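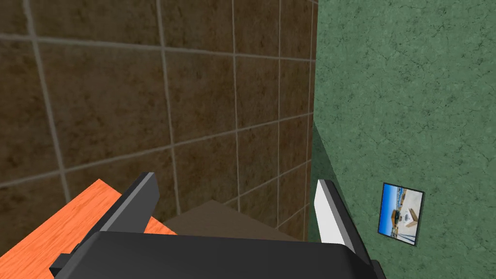
Reading time: 6 min

Conall Mac Carthaigh has written crosswords for 11 years and claims to have enjoyed most of September 2019. His puzzles run in Grillitz, a weekly with 4000 subscribers, of whom he reckons a good few have written to him in green ink.

"People imagine a study with a fire going," he says. "I do it on the bus. The fire would be a hazard."
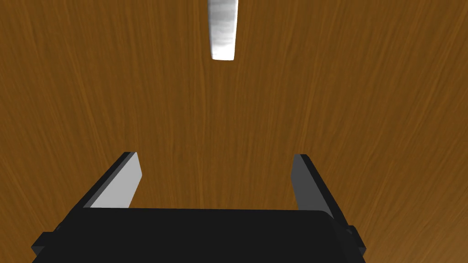 Wood grain, running mostly up and down.

He starts with the corners and saves the middle for when he is cross. His editor, Fenna Van Loon, sends back any clue she solves before her tea has brewed. "She drinks very weak tea," he says.
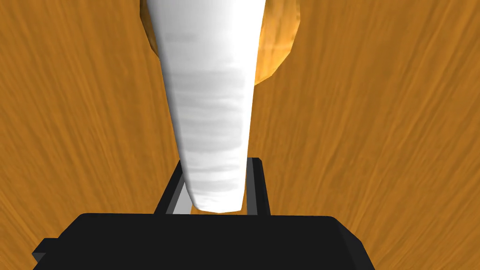
How long does a full puzzle take him?

Six hours, if the long answers behave. One took a fortnight and he still dislikes it.

The letters he keeps in a biscuit tin. One reader listed 111 objections to a single grid, numbered, with an apology for missing any. "I wrote back to say he'd missed two. We've been friends ever since, in the sense that he now objects by phone."

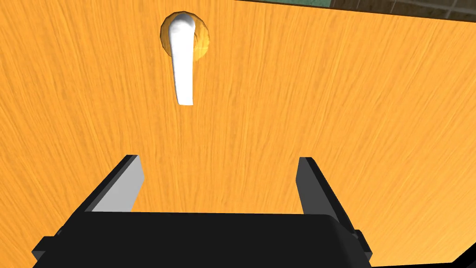

What makes a bad clue?

"One where you get the answer and still don't believe it," he says. Rivers are the usual culprits.

He has tried giving them up. Next week's puzzle has four.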